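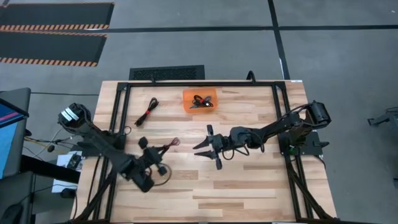 Putstead cell: setup and upkeep report

I got the Putstead cell in August, mostly since I'd complained the loudest about it in lab meeting. My job was to get the two arms working again after the spring group left and write down how, so here goes!

The cell is pretty simple on paper. You've got a butcher-block table, a black metal frame mounted on top, and one arm hanging off the rails on each side. The task is sorting cables: coiled, tied bundles go into an orange bin at the far side of the table. Simple, right? Well, the left arm drooped when it reached for the bin, and the right one would quit in the middle of a run.

I started with the right arm. The log showed 473 dropped messages to the wrist motors in one afternoon (ouch). I swapped motors around for a while and got nowhere, and then Harpreet Gagnon wiggled the wiring under the forearm and the error count jumped. The loops down there had been pulled too tight at some point and one connector was hanging on by a hair. I made a new cable and left it longer, so now it hangs in a loop under the wrist. It looks sloppy but the wrist needs that slack to roll all the way over.

The left arm took way longer. I figured it was a bad motor, ordered one from McKinnon, and waited 14 days for it - and the droop was exactly the same with the new one in. The real problem was the base mount, which had crept down the rails. I loosened it, slid it back to the pencil mark, tightened everything a little at a time going back and forth between bolts, and redid the zero position. I should have checked that first. The spare motor is in the drawer if you need one.

After that I ran 2000 pick attempts over a couple of weeks and 1708 were good. Most of the misses were the gripper catching one strand of a bundle and leaving the rest. Closing slower helped some, but I ran out of time to tune it.

If you're taking over, before each session:

Push on both base mounts by hand. Any wobble, stop and tighten.
Move each wrist through its full range with the power off and watch the wires.
Check the finger screws.
Re-zero if anything got bumped.

My config files are in the Stareseo folder, and the old ones are in there too.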